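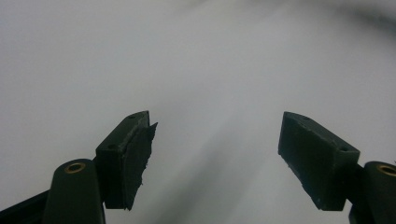
Mwanaisha Nyanda would rather start with the pads. The fingers themselves hardly matter, she argued when the results went out, if the lining on one of them gives up before the other.

Her remark came in response to a comparison of hand-held grippers published on 5 June 2026 by Pundeo, a small engineering shop in Skerkstead. The shop set out to learn how much the gripping surface changes the outcome when everything else is left alone: the same linkage, the same camera mount and the same set of objects.

Two finger designs were compared. The first, which the shop calls Rustad, is a plain printed block that takes a pad on its inner face. The second, Sosteo, uses a narrower finger and was drawn up for thin parts such as rods, pens and cable ends. Both fit the same four-arm linkage and can be swapped with a screwdriver.

Testers worked through 2,428 grasps in all. Each one was scored as held, slipped or dropped. A grasp counted as held if the object stayed put while the tester lifted it, turned the tool a quarter turn each way and set it back down. A slip meant that the object moved between the fingers but did not fall.

Laurențiu Rusu, who ran the sessions and wrote the report, said the shop had expected the finger shape to decide most of the results. On wide objects it made little difference. Boxes, jars and blocks were held by both designs, and the scores were too close to call a winner.

Thin objects told the two apart. The wide Rustad fingers tended to let a rod swing when the weight was at the far end. The narrow Sosteo fingers kept it in line more often, provided the tester closed them near the middle of the pad. When they were closed near the tips, the advantage was mostly gone.

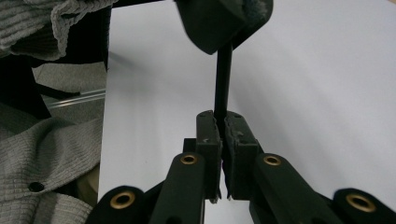

The top-heavy pieces were also the slowest to test. Rusu said testers had to learn to bring the tool in straight and wait a moment before lifting. Those who hurried scored worse with both designs, and the report lists their early attempts separately so that they do not drag down the averages.

Pad material was the second half of the comparison. The shop tried soft foam, thin rubber sheet and bare plastic. Foam did well in the first sessions and then faded as its edges wore. Rubber started a little lower and stayed there. Bare plastic was the weakest on smooth parts but did better than expected on cloth and cardboard.

Pads were cut by hand with a knife and glued on. The report says this is probably the largest source of error in the whole exercise. A pad that sticks out past the tip touches the object first and can fold over. One trimmed too close leaves a hard corner. Pundeo plans to switch to pads stamped from a single die before the next round.

The test plan called for new pads after every 600 grasps. Nyanda said that was too long for foam and asked for the wear figures to be broken out by session. Rusu agreed to add a table. He said the shop had the notes but had not thought readers would want them at that level of detail.

She also questioned the scoring. A quarter turn is gentle, in her view, and a robot arm on a real job will stop and start more sharply than a person's wrist does. The report takes no position on that point. It says only that the hand-held tool was used to keep the work quick and cheap, and that arm tests will come later with the same fingers.

Camera placement got a shorter section. The camera sits above the fingers and looks out past the tips, so a tall object held upright can hide much of what is behind it. Moving the camera back gave a wider view of the table but made the contact point harder to judge in the recordings. The shop settled on the closer position for this round and says it may try a second camera at the side.

There were some mechanical notes as well. The bushings in the arm joints showed no play that the testers could feel by the end. Two sets of fingers were replaced after the holes for the mounting screws became loose. The linkage was cleaned between sessions, mostly to clear out bits of foam.

The full tool, without the camera, weighed enough to tire testers during long sessions, and breaks were added to the schedule after the first 7 sessions. Rusu said a lighter grip is being drawn but will not be ready for the next round.

That round is set for November. It will cover 3,000 grasps, with the stamped pads and a larger share of thin and top-heavy objects. Bare plastic will be dropped except on cloth. The Rustad fingers will stay in for comparison, with the screw holes moved slightly farther from the edge.

Drawings for both finger designs are available from Pundeo on request, along with the score sheets. The shop asks anyone who prints a set to note the pad material and the number of grasps when sending results back.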